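Narar - Shared Table at Staltard
Progress report to Gimbridge
Period covered: April to July

1. Where things stand

The apartment at Staltard is in use and meals are being served in it. Of the $3,000 granted we have spent $1,835, leaving $1,165 for the rest of the year. Two items from the original plan are late, the extra seating and the printed storage labels, and both are covered below. Nothing else in the plan has changed since the last report except the order in which we did the rooms.

You asked us to keep this report to the things the money was for - the table, the tableware, the kitchen and the storage - and to leave attendance for the fall report. We have done that.

2. The dining table

The original application had a long folding table against the wall. When we set one up on loan it blocked the way between the kitchen and the balcony door, and anyone carrying a pot had to go sideways. We sent it back and kept the round table that came with the apartment. The top is sound. One leg was loose and has been glued and clamped, at a cost of a tube of glue.

A round table seats fewer people than the long one would have, so we now run two sittings when a meal is popular. The cooks were not happy about this at first. It means keeping food warm for the second group and washing up in between. After a month or so they had settled on cooking one-pot dishes on those evenings and the complaints stopped.

The tablecloths were bought from Kaczmarczyk in a cream color with a pattern. We looked at vinyl, which is cheaper and wipes down, but several people asked for cloth and the price difference was small. Cloth does mean laundry. Soy sauce comes out if it is soaked the same evening. Beet does not, and one cloth has been retired to the bottom of the drawer for use under craft projects.

3. Tableware and the utensil tray

Most of the tableware money went on bowls and plates. The utensils were mainly donated and arrived mixed together in shopping bags. Sorting them took two afternoons. We kept what matched or nearly matched, gave away the duplicates, and threw out anything bent or rusted.

Chopsticks were the difficult part. They had come from several households, in different lengths and with different tips, and pairing them was slow work. Pairs are now made up by laying them side by side on the table and checking the length first and the metal end second. The dark brown ones with gold-colored tips are the set we put out for guests. The plain ones are kept in a jar in the kitchen for cooking.

The wooden tray has turned out to be the most used object in the apartment. It goes from the kitchen to the table before the meal and back again after. Chopsticks and spoons travel in it together, and whoever is setting the table takes out what the menu needs and leaves the remainder where it is.
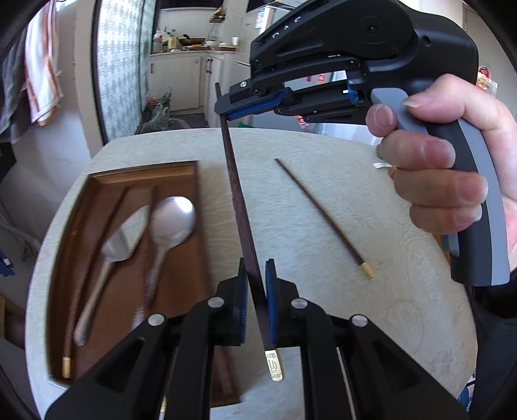 Chopsticks and serving utensils at the round table, with the kitchen through the doorway.

We had planned to put dividers in the tray. We tried cardboard ones for two weeks and took them out again. Long chopsticks had to go in at an angle, the dividers fell over, and it was quicker to lay everything in the same direction by hand. The money set aside for wooden dividers has not been spent and we would like to move it to storage (see section 7).

Setting the table is a job we give to newcomers. It needs no cooking skill, it takes ten minutes, and it puts the new person in the room with everyone else before the food arrives. The written instructions for it are now one page. They read as follows:

Cloth on first, with an even drop all the way around.
Bowls next, then plates if there is a second dish.
Bring the tray from the kitchen and set it on the table.
Match the chopsticks before laying them out. Tips all pointing the same way.
One serving spoon for each shared dish.
Put the cake server out only if there is cake.
Leave the tray on the table during the meal for used utensils.

The last point was changed in June. Before that the tray went back to the kitchen once the table was set, and used utensils were carried in by the handful. We lost a number of teaspoons to the food scraps this way.

4. Kitchen

The kitchen is small and will stay small. Two people can work in it comfortably if one of them is at the stove. We bought a large stockpot, a rice cooker, two cutting boards and a set of lidded containers. All of these are in use every week apart from the smaller cutting board, which slides on the counter. A damp cloth under it helps, and we have not replaced it.

The faucet in the kitchen was dripping when we moved in. Staltard's maintenance office repaired it without charge. They also looked at the oven, which runs hot, and advised us to set it lower than the recipe says. A note to that effect is taped to the door.

We have stopped buying rice in small bags. A large sack lasts longer and is cheaper, but it needed a bin with a tight lid, and the bin needed somewhere to stand. It is now under the counter where the recycling used to be. The recycling has moved to the hallway. This is not a good place for it and we are looking for another.

5. Washing area and balcony

This part of the apartment was last on our list and has had the least money spent on it. Towels and cloths were being hung over chair backs after meals. They now go on the rail by the wash basin, under the wire rack, and chairs are free for sitting on. The storage cabinet below the basin holds cleaning supplies.

The balcony is narrow and has slatted matting on the floor. We did not plan to use it, but people bring plants and cuttings to swap and it is the natural spot to leave them before a meal. It has to be swept more often as a result. Twigs and leaves get between the slats, and the mat has to be lifted to get them out. We have added the balcony to the closing checklist.

One more thing about the table in relation to the balcony door. We had the table pushed up close to the wall for most of the spring to leave a wide path. Moving it nearer to the glass gave better light for sorting and for setting, and there is still room to get past it. It will stay there through the summer at least.

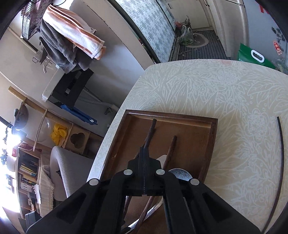
Aldana Farías would keep the table by the balcony for good and has asked that this go into the report. In her view the light matters more than the path, particularly for older members who find it hard to match dark chopsticks in the evening. She also wants the sorting done at the table and never at the kitchen counter, where small things get pushed behind the rice cooker. Her one objection is to the cloth, which she thinks should come off during sorting and go back on before the bowls.

We agree with her on the place for sorting and have changed the checklist to say so. On the cloth we are undecided. Taking it off protects it, but the bare tabletop is noisy and utensils roll. For now each group does as it prefers.

6. What is late

Extra seating. Folding stools were ordered in May and the first delivery was the wrong height for the table. They were returned and the refund has been received. The supplier has not given a date for the replacements. If they have not come by the end of the summer we will buy elsewhere.

Labels. We wanted printed labels for the cabinets and drawers in three languages. The text is ready and two of the languages have been checked. Handwritten labels are up in the meantime and seem to be doing the job, although the one on the spice drawer has had to be rewritten twice.

7. Request

We ask for your agreement to move the amount budgeted for tray dividers to the storage line. It would go toward a narrow shelf in the hallway for spare tablecloths and the recycling bins. No additional funds are needed. A short reply by email is enough, and we will hold off on ordering the shelf until we have it.

8. Next period

Put up the hallway shelf, if agreed.
Replace the stools or change supplier.
Print and fix the labels.
Buy a second set of guest chopsticks that matches the first as closely as possible.
Take an inventory of the bowls, several of which have chipped.

Receipts are attached separately, in date order. The receipt for the stockpot is a copy. The original went through the wash in an apron pocket.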